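A Study Kit Our Adult Class Wants to Keep Going With
Review: The Kanbridge Small Group Kit on the Book of Ruth

I have led the adult class at our church for a good long while, and I've opened plenty of boxed studies that promised lively discussion and gave us fill-in-the-blank. So I'm happy to report that the Kanbridge kit on Ruth had our group talking right through the coffee hour!
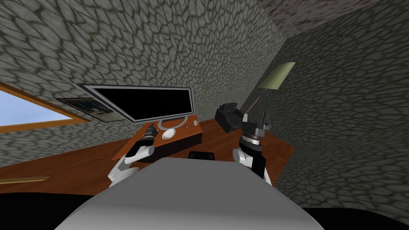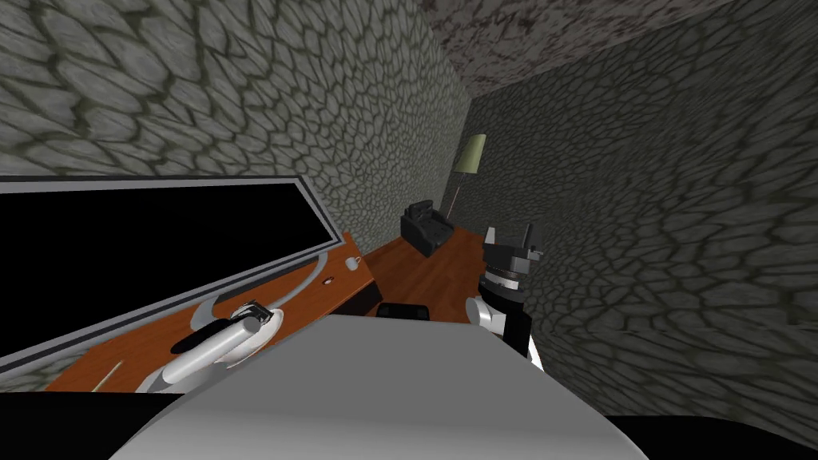 Stone walls, both times.

4 min read

The kit comes in a flat box with a leader's guide, ten participant booklets, a fold-out map and a deck of 70 conversation cards. It's planned as a four-session study, but we stretched ours to six and could easily have used another week on chapter two alone. (We never did get to the bottom of the gleaning laws.)

What I love most is the cards. Each one has a verse or half a verse on the front and a single question on the back, and the questions are real ones. "Who in this story is allowed to be bitter?" kept us going for 30 minutes, and I didn't have to say a thing. Quieter folks seem to like having a card in their hand. One member who has come for years and mostly listens read hers out loud and then told us about moving home to look after her mother-in-law, and we all just put our pens down.

The leader's guide runs to 100 pages, and I read it cover to cover before we began. You don't have to. The first page of each session gives you an opening prayer, the reading and two good places to start, and that's plenty if you've had a busy week. The longer notes cover the history - harvest customs, what a kinsman was expected to do, why Moab would have raised eyebrows - and they are written in plain language. Where scholars disagree, the guide says so and lets you carry the disagreement into class.

We used to buy from Hesora, and I still think their Advent booklets are lovely. Their Ruth study leans hard on the romance, though, and Naomi more or less drops out after the first session. Kanbridge keeps her at the center all the way to the last verses, where the women of the town name the baby. I had read that passage dozens of times and somehow never noticed who does the naming.

A few grumbles. The booklets have narrow margins, so anyone with big handwriting will want a notebook. The map is pretty but the type is tiny, and we ended up passing around a magnifying glass. Session three asks the group to act out the scene at the town gate, which went over fine with half of us and made the other half study their shoes. I'd skip it or read it in parts. There's also no large-print booklet, and there really should be one.

One tip: hand out the cards a week early. We tried it from session two on and people came in with things to say, including some who had called a sister or a grown child to talk over their question.

We're starting the Kanbridge study on Jonah in August, same room, same coffee. If your class has been limping along on photocopies, borrow our Ruth box and try a session - the cards are a little dog-eared by now, but they're all there.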